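# Chapter 2: The Arm on the Kitchen Table

Build guides for small printed arms tend to promise a helper. The Premanell guide, which much of this chapter argues with, says a beginner will be "handing round drinks by the weekend". Treat that as advertising. A printed arm with hobby servos is a fine way to learn about joints, slack and bad wiring, and a poor way to get a drink.
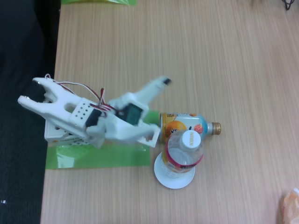

Coelho objects that a cheap arm repeats a move well enough once its joints are tightened, and that beginners are put off by gloomy chapters. Perhaps. But repeating a move with nothing in the gripper proves little, and the test log in the Dovatix kit stops at 40 runs. We shall ask for 80, with every miss written down.

Bottles make a fair first target. They are round, they tip easily, and two of them set close together give the arm a chance to grip one and knock the other. Before you trust any claim, including ours, do the following:

1. Fix the base so it cannot creep – a sheet under it is no substitute for a clamp.
2. Bring the open fingers over the cap of an upright bottle and stop there. Check the gap on both sides before closing.

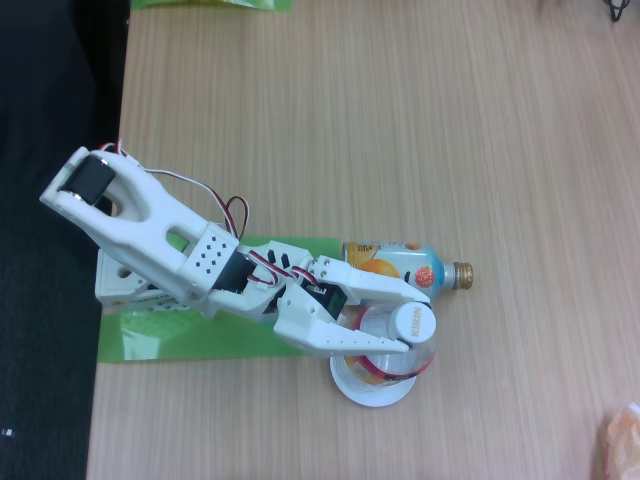 3. Close slowly, lift a little, and note what slipped.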